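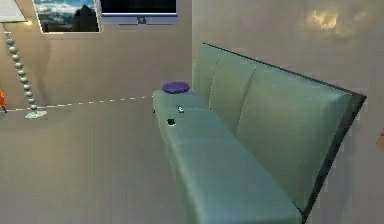

Living room in the Penance apartment set: green sofa, purple cushion and two small items on the seat.

Category: Software & Kits > Household Robotics > Test Suites
Print | E-mail this article
14 shares | 3 comments

Penance 2: a household test suite with a rulebook attached
Reviewed by Filipa Garcia
March 23, 2024

Penance is a simulated apartment for testing household robots, sold by Priltska with a written code of practice. Plenty of packages offer rooms and furniture. Few tell the buyer how results must be reported, and that is the part I spent most time on.

The code has three chapters: set-up, conduct of trials, and reporting. Set-up is the strongest. Every object on a work surface must be entered in a start sheet with its pose before the first trial, and decorative objects are not exempt. In the living room that means the round cushion on the sofa gets an entry, as do the small items lying near it. I left the cushion off my first sheet and the checker refused to open the session. The error message named the missing entry, so the repair was quick.

The conduct chapter sets 200 trials as the minimum for any published success rate, with the random seed stored for each. A run stopped by the operator counts as a failure unless the stop was logged with a code from the approved list. I agree with the rule. The list itself is too short and has no code for a planner timeout, so timeouts end up under 'other'.

I ran 600 trials over two weeks – navigation, then pick and place, then doors. Log files were complete in every case. Replaying a trial from its seed gave the same result on both of my machines.

Doors get a section to themselves. The code asks for the opening angle at the start, which face is being approached, and the type of hardware on that face.

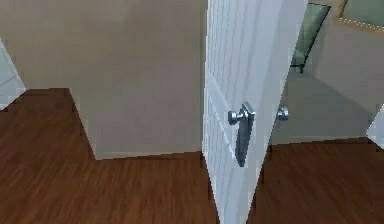
Lever handle on the near face, round knob on the far one. Record each face separately.

The third requirement matters more than it looks. A lever and a knob need different grasps, and a single figure for 'door opening' hides the difference. Under the code the two must be reported in separate rows. My own lever results were much better than my knob results, and a combined figure would have flattered the controller.

Rendering is adequate. Edges on doors and wall corners look jagged, and the picture is a little soft at close range. The code says image quality settings must be stated in the report, but gives no minimum. Erdal Soylu raised the same point in his notes on the November release, and it has not been dealt with. Anyone testing a vision system should fix the settings early and leave them alone.

The reporting template is a plain text form. It is long, and the numbering restarts in the annex, so cross-references are awkward – I would like to see clause numbers throughout.

Recommended for labs that publish. For in-house checks, the start sheet and the door section are worth adopting even if the rest is left out.

Filed under: simulation, good practice, reporting
Print | E-mail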